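Hang Your Trash Bags on the Wall

A roll of trash bags takes up little room, but it tends to end up where you don't need it. Ours lived under the sink behind the dish soap, while the bucket that needed a bag was across the room. Moving the bags to the wall over the bucket fixed most of that. The whole job is one stick-on hook and a few minutes of waiting.

Pick the spot first. You want a bare stretch of wall, at a height you can reach without bending or stretching, with the bucket right under it. Wipe the paint with rubbing alcohol and let it dry. Kitchen spray leaves a film, and the hook will come off with the film. Press the hook hard, then leave it alone for as long as the package says. I put mine up on a Monday night and hung nothing on it until morning.
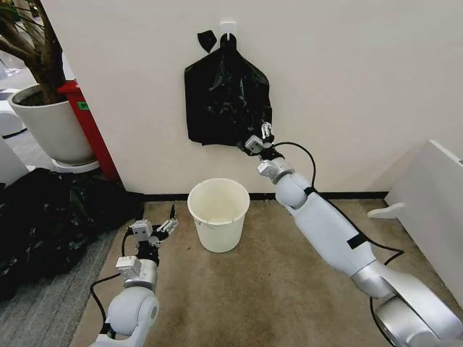

Bags with handles or ties go on easiest. Put both loops over the hook together. If you only catch one, the bag swings sideways and the plastic starts to tear at the top. For bags without handles, gather the top edge in your fist and make a small slit below the fold for the hook to go through. Keep the slit well away from the side seam.

When you take a bag down, lift it up and off. Yanking it down is what leaves scraps of plastic behind and works the hook loose. Hold the hook still with your other hand if the bag is snagged.

Don't overload the hook. Mine is a Barkum, rated for up to 700 grams, and I stay well below that. It is for empty bags only. A full bag goes on the floor until you carry it out.

As for spares, I used to pull several off the roll at once and drop them near the bucket. They slide around, and on carpet they collect lint. Fold them flat in thirds, press the air out with your forearm, and stack them in a shoebox or a drawer.
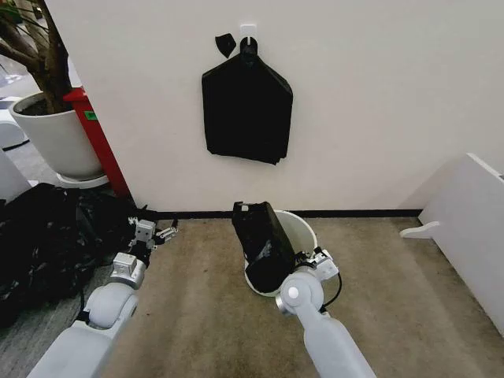 Trinidad Orellana writes that she skips the folding and keeps the next bag under the one in use, flat on the bottom of the bucket. "When I lift out the full one, the new one is already there. I do hang one on the wall too, for guests, who never think to look in the bottom."

That works if your bags don't leak. If they do, the spare gets dirty along with the bucket, so try it with paper and dry trash first.

To line the bucket, open the bag all the way before it goes in. Pinch the bottom corners, pull them apart, and shake it once. Push the bag down to the base and fold the top over the rim by the width of your hand. Trapped air makes the liner balloon up, so run your hand around the inside. 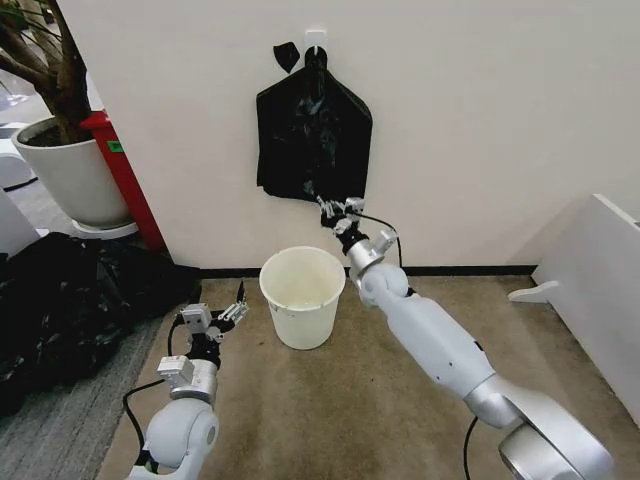

Keep the bucket under the hook.

Wash the bucket itself now and then. Hot water, a squirt of dish soap and a stiff brush will do for most of it. For marks that stay, spread on a paste of baking soda and water, wait 17 minutes while you do something else, and scrub again. Let it dry upside down before you put a liner in.

Tie the bag before it is packed to the top. You need enough loose plastic to make a neck. Set the bag down, press out the extra air, twist the top several times in one direction, and then knot it or use a tie. A twisted neck also gives you something to grip. For heavy trash, keep one hand on the neck and the other against the side of the bag. 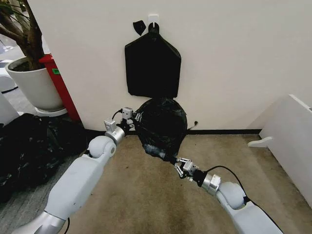

Once the full bag is out the door, line the bucket again right away and hang the next spare. If you leave it for later, somebody will drop coffee grounds into a bare bucket.

When the hook has to come down, pull the strip slowly, straight down along the wall. If it breaks off, warm what is left with a hair dryer on low and roll it away with your thumb.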